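Bridico opens household sorting service in Jirnside

Households in Jirnside can now hand over mixed boxes of toys, cloths and small household items for sorting, under a service launched by Bridico on Friday.

The service, called Sanna, takes the sort of odds and ends that collect in drawers and cupboards. Items are sorted by type and sent on to the Clanby reuse shop, where they go on sale to the public.

A trial last year took in 3,623 items from Jirnside homes. Of these, 2,497 were passed to the shop and 628 were returned to their owners on request — mostly keys, tools and children's toys. The remainder went for recycling.
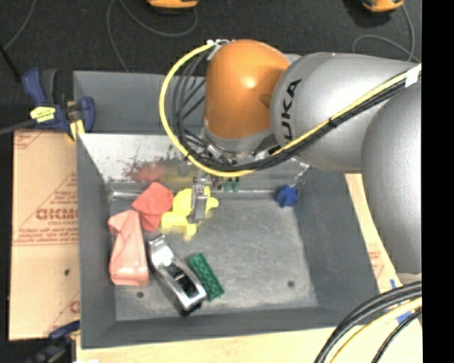 What does it cost to hand in a box? The service is free for the first two boxes from each household, and there is a small charge for any after that.

Senga Gillies, who manages Sanna for Bridico, said: "People told us they didn't have time to go through everything piece by piece. They can bring a box as it is and we will do the sorting."

Boxes can be left at the Clanby shop during opening hours. Glass, paint and medicines are not accepted. Anyone who wants an item back should ask at the counter within two weeks.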